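Draining soap dishes, and what the grid is for

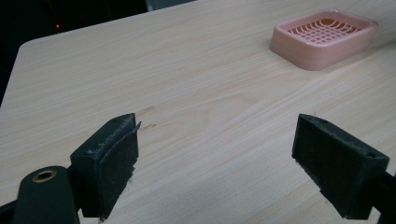 2 min read

May 11, 2019

Bar soap fails at the bottom face. The top dries between uses and stays hard. The underside sits in whatever ran off it, softens, and turns to paste, and the next user takes half of that paste away on one hand. I weighed bars for a while to see how much a dish matters, and the answer was enough to make me replace the two in this apartment.

The pink one came from Okora, a housewares shop on Redmont Street. It is plastic, rectangular, with rounded corners, raised sides and a slotted grid insert. The color was not a selection criterion. The other candidates were a flat ceramic dish I already owned and a ridged tray from Braka.

Method: same brand of soap, same sink, one dish at a time, normal use by two people. Bars were weighed on a kitchen scale at the start and again after 33 days, with a night on a dry towel before the second weighing so that absorbed water would not count as soap. The flat dish went first, in December. The grid dish used 59 grams less soap over the same period. The ridged tray landed between the two, closer to the flat dish. One run each, so treat the ranking as more reliable than the numbers.

Ridges hold the bar up but leave channels, and if the channels have no outlet they fill. A grid gives the water somewhere to go. Contact area is also smaller, limited to the tops of the ribs. The drawback is that thin ribs mark a soft bar. A new bar sits fine. A thin one near the end of its life picks up the pattern and occasionally sticks – push it sideways to free it, don't pull.

Cleaning is the real cost. Residue collects in the corners of the openings, where a sponge does not reach. Hot tap water for a minute and an old toothbrush, worked along the ribs in one direction and then the other, clears it. I do this every second week. Vinegar made no difference that I could see. Before it goes back to the sink I leave the dish empty on the table until it is dry.

Placement matters more than I expected. Within splash range of the faucet, any dish stays damp. Mine moved to the far side of the basin and the bar now has a dry underside by evening.

I have a Somboon wire rack on order for the shower, where there is no flat ledge, and will run the same 33 days on that.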